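We use cookies to remember your settings. OK | Read more

14 November 2022

Whole day in the shed and I don't regret a minute of it! Droletti finally has fingers that light up from the inside, and I spent the first half hour after breakfast opening and closing them like a kid with a new flashlight. Tamsin came by with the last of the bolts from McKinnon and had to pry the keyboard away from me.

The job for this week is the paper bag. Reaching into a bag sounds like nothing until you try to write it down as joint angles. The opening is floppy, the walls lean in, and the bottom is never flat twice. I love it. We fixed the rim to the table with black tape and I put on file 67, the one where the wrist goes in steep and creeps down a bit at a time.

What I like best is the wrist view. I could watch it all night – it's like caving, with all those folds and dark corners.

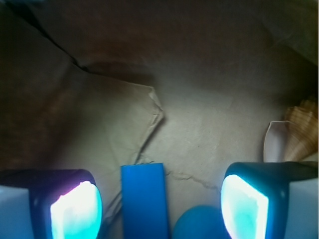
Wrist camera, pads lit, crumpled paper behind and a bit of wicker over on the right.

The pads are brighter than I planned. They throw cyan on anything close by, so the blues come out different from one side of the picture to the other. Rangi thinks I should drop them to 128 and see what the color does. I'll try it tomorrow, first thing, before I get distracted by the elbow again.

Stopped for soup. Taner called about the Carkham meetup in December and I said yes before he'd finished the sentence. We get a table and one outlet. Must find the long extension cord.

Then back to the bag, with the spiral shell in it this time. I love that shell as a target because it has a fat end and a skinny end and you have to choose.
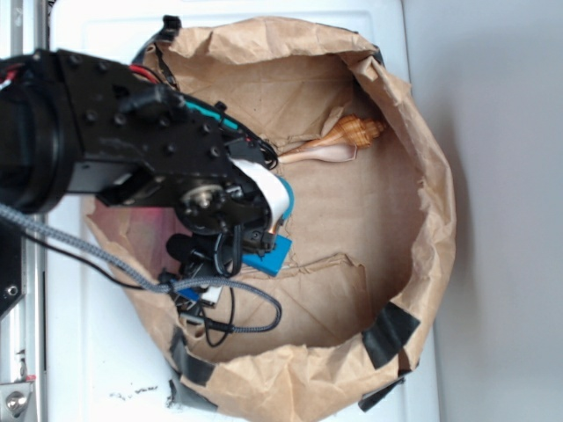 Arm over the bag, shell up against the far wall of the paper.

Cables are the ugly part. The gray braided one wants to go wherever the gripper goes, and the thin black one dangles. I want both of them tied back along the arm before Carkham, and a cover over those red wires near the top. Tuulikki has offered me a drawer full of clips, bless her.

Filled six pages of the notebook and wrote down which views are worth keeping. The torn paper is my favorite, all ragged edges with that blue-violet light on it.
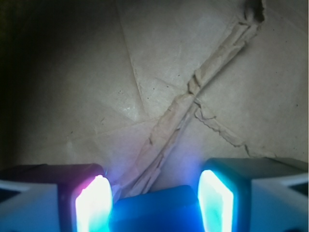 Tomorrow

Pads to 128, then the same path again. Tie back the braided cable. Ask Ruby-Lee if she still has the small hex keys. Look up part 1581 in the Trirnance list and order two – no, three, I always lose one.

Filed under: Shed Diary, Robot Arm, Works in Progress

Contact | Back to top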